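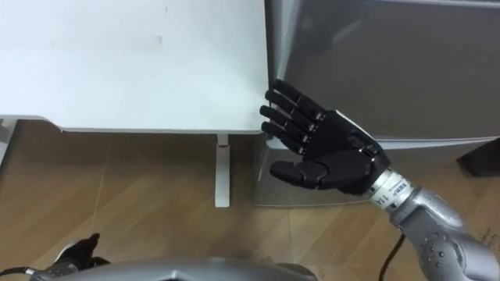
Stonville Library Opens Its Doors to Evening Study

25/01/2023

Anyone who has tried to study for an exam at a kitchen table with the television going in the next room will be glad to hear that the Stonville public library is keeping its upstairs reading room open until 10 p.m. on weeknights, starting this month and running through the end of the school year.

The idea came out of a survey the library left on its front desk last September. The staff were hoping for a few dozen replies and ended up with 174, a good many of them with long notes written up the margins and onto the back of the page. Of those, 143 asked for later hours, and the people asking were a wonderfully mixed bunch – high school seniors, nursing students, parents taking night classes, and one retired bus driver who is teaching himself Italian and would like somewhere to do it out of his wife's hearing.

"We read every single one of them, and we read quite a few of them out loud to each other," said Ridwan Ngau, who runs the adult services desk and has been at the library long enough to remember when it closed at 5. "People weren't asking for anything fancy. They wanted a chair, a light, a plug and a bit of quiet, and it seemed a shame to have all of that sitting upstairs in the dark."

The money for the extra hours comes from a two-year grant from the Pellegrini Fund, which has helped the library before, most recently with the new roof over the children's section. It pays for 2 part-time evening staff and covers the additional heating, something Ngau says was the biggest worry when the plan was first talked over in the fall.

Visitors will come in by the Zarnerent Street entrance after 6 p.m., as the main doors will still be locked at the usual time. The elevator will be running all evening. A library card is needed to get in, though anyone who has let theirs lapse (and there are plenty of us!) can renew it at the side desk in a couple of minutes with a piece of mail showing a Stonville address.

There are 4 small group rooms that can be reserved for up to two hours at a time, either by phone or in person. Conversation is welcome in those, while the main reading room will stay quiet. Drinks with lids are fine throughout. Hot food is not, and the staff have asked that pizza in particular be eaten before coming up the stairs.

The number 9 bus stops outside the Pleveo Pharmacy, a short walk from the side entrance, and the last one back toward the hills leaves at 10:20. Parking in the lot behind the building is free after 6.

Evening visitors can also pick up books on hold and return borrowed ones, but the local history collection will keep its daytime hours for now. Questions can be left at the front desk or called in any time the library is open.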